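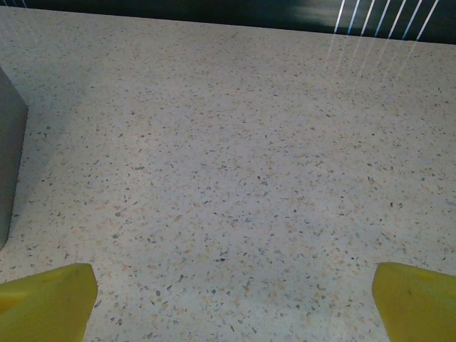 By Desta Dinsa, business reporter

Home News Business Council Jobs Contact

Last updated: Sep 21, 2021

A kitchen and meals firm in Kistport is to spend part of next year's equipment budget on robot arms, after its directors agreed to fund a first pair for the preparation room.

Darwish Meals, which cooks for schools and day centres across the district, has set aside money for two arms, spare grippers and the electrical work needed to run them. A decision on any further machines has been put off until March, when the firm closes its books.

Tamer Khoury, the operations manager, said the arms would be used for moving boxes and tubs along the worktops and stacking them ready for the vans. Cooking and portioning will still be done by hand.

"We looked at where people spend their time, and a lot of it goes on shifting things from one end of a counter to the other," he said. "That was the part we priced up first."

The firm asked for quotes from seven suppliers and met three of them. It chose Mitus, which supplies arms fitted with simple two-fingered grippers and a small camera near the wrist. A rival bid from Cletel was lower on the purchase price but left out servicing after the first year.

Khoury said the cost of the arms themselves came to less than half of the total. The rest will go on fixings, wiring, guarding, training and a service contract. Gripper fingers have their own line in the budget, as they wear and have to be replaced.

"The first version of the budget had the arm and nothing else in it," he said. "We had to do it again."

Worktops were another item. The firm had planned to replace its speckled counters with steel before the arms went in, and had a price for the job. That has now been dropped from this round. Shiny surfaces can throw back light from lamps and windows, and Mitus advised the firm to look at its lighting before paying for new tops. Khoury said he expected to spend a small sum on blinds and diffusers instead.

The preparation room will lose one bench to make space. Staff were shown the new layout at a meeting earlier this month and asked for a wider walkway by the cold store, which has been added to the plan.

There are 14 people on the preparation team across two shifts. The firm said no posts would go as a result of the purchase, and that two members of staff would be trained to set up the arms and clear faults. They will be paid a higher rate for that work.

Delivery is expected in around 12 weeks from the date of the order. The service contract runs for three years, with an option to end it after the second.

Darwish Meals also looked at leasing. Khoury said the monthly figure was attractive but that the lease would have tied the firm to one type of gripper, and it handles 13 sizes of tub and box.

Other food firms on the Kistport trading estate have asked to visit once the arms are running. Khoury said visits could be arranged in the new year, outside the morning shift.

We use cookies to improve your visit. Accept all | Manage settings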